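Home | Cells | Teleoperation | Checklists | Forms
Last updated August 31, 2025

Pre-session checklist with comments: remote-guided demonstration, Drestham cell, block task
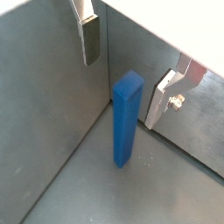
1. Before power-on

1.1 Emergency stop at the operator station pressed and released. Latches and resets cleanly.
OK.

1.2 Emergency stop at the cell door, same test.
OK. Label is peeling. Replace at next service.

1.3 Floor panel and metal walls fixed, no movement when pushed by hand.
OK. Small white specks on the floor panel near the block. Wipe before the session and note it on the form if they come back.

1.4 Task object present and undamaged.
OK. One blue block, set upright on its narrow end in the corner. Leans very slightly. Acceptable for this task. Do not shim.

2. Gripper

2.1 Finger pads seated on both fingers, no lifting at the ends.
OK by fingernail test. Pads with worn serrations are to be replaced in pairs, including when only one is worn.

2.2 Finger screws at marked torque.
OK. Paint marks line up after the March rework.

2.3 Open and close full stroke, 30 cycles, no load.
OK. Slight tick on closing from cycle 2 onward. Same tick was recorded at the last check and has not changed. Monitor.

2.4 Fingers clear of both walls at the approach pose.
OK at the approach pose. Clearance gets small when the wrist is turned toward the corner. Operators should open the gripper before going down, and should not correct wrist angle once the tips are below the top of the block.

3. Wrist camera

3.1 Mount tight, cable tied back, no pull at full wrist rotation.
OK. Spare cable tie added.

3.2 Both fingers and the block visible to the operator at the approach pose.
OK. White surface at upper right of the view is very bright. Exposure is locked at the Eltari default. Leave it locked, or the demonstrations will not match the earlier set.

3.3 Video delay to operator station under 300 ms.
OK. Measured 71 ms. Repeat the measurement if the station is moved to the other network port.

4. Remote control link

4.1 Hand controller zeroed before the enable switch is held.
FAIL on first attempt, OK on second. The arm jumped slightly when enabled. Controller had been set down on its side. Zero it in the cradle only.

4.2 Release of enable switch stops all arm motion.
OK, tested in free space and again close to the wall.

4.3 Link loss test: unplug controller, arm must hold position.
OK. Gripper also held. Note that the Gallegos manual says the gripper opens on link loss. Our setting differs, see Form 4.

4.4 Speed limit set to demonstration mode.
OK. Check again after any restart. The limit is not saved.

5. Hand guiding (only if the session includes it)

5.1 Force limit active before anyone reaches into the cell.
NOT CHECKED. Remote control only this session. Hand guiding stays locked out until this line is signed.

5.2 Hands on the guide handle only, never on the fingers.
Not applicable, see 5.1.

6. Recording

6.1 Malo recorder running, arm position and video on the same clock.
OK.

6.2 Discard rule read by the operator.
OK. Any run with wall contact is kept but tagged. Any run with an emergency stop is discarded whole.

Result: released for remote control. Open items: 1.2 label, 2.3 tick, 5.1 force limit.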